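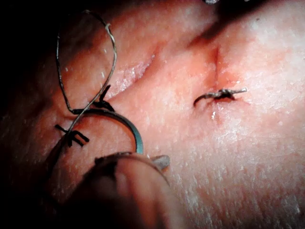

Radymyr Nechyporuk asked after the April update whether the policy is learning to suture or just learning our one pad, and whether anyone would know the difference from the numbers we sent. Fair question. Most of this report is the answer to it, so far as we have one.

Short version – partly. Throw and knot are OK, needle regrasp is still the weak bit.

Data first. Demonstration set now stands at 1538 episodes, up from 1000 last report. All wrist camera plus joint states. Labelling is behind, Vasylenko site had a backlog and we only got the last batch back Monday. 19 episodes thrown out for bad sync, list is in the shared folder.

Method. We dropped the single end-to-end policy and split the task into 4 stages: pick up needle, drive, pull through, tie. Each gets its own head on a shared encoder. Training is slower but when it fails we can now see which stage did it, wich was not possible before. Erneo planner still sits on top and picks the stage.

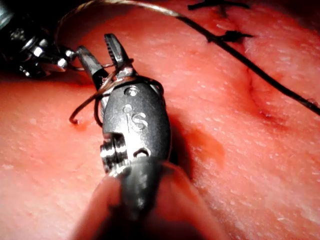 Thread is the main headache. Loose loops cross the needle in the wrist view and the pose estimate jumps, then the regrasp goes in at the wrong angle. Tried masking the thread out – helped on drive, made tying worse, as you'd expect. Now trying a seperate thread tracker from the Nallo work. Too early for a result.

On Radymyr's point: we held back a pad with a different colour and curve. Tying carried over fairly well, drive dropped a lot. So yes, some of it was learning the pad. Full table to follow once the reruns finish, I don't want to send half of it.

Spending on track except needles, we're going through more than budgeted. Ferton quote attached, need a yes or no on that before we reorder.

Next: thread tracker into the drive stage, more pads, labelling caught up.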